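Day six of teaching by remote

I have now spent 88 takes showing a robot how to pick something up and put it in a plastic rack. My own kids got two demonstrations of the dishwasher and were left to work out the rest. The robot is ahead.

Celina Rutkowska set up the remote controls and gave me one piece of advice, to move like I meant it. I move like a man looking for his glasses. Every hesitation gets recorded, and by December there may be a machine in Skatley that pauses over a rack and sighs. 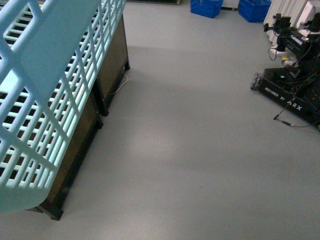

The hard part is being boring. Around take 40 I got creative with the approach angle, and Celina made me throw out the whole batch. She wants 1000 good ones. I asked if my coffee breaks counted as idle data. They don't.

Back at it tomorrow, with the chair lowered.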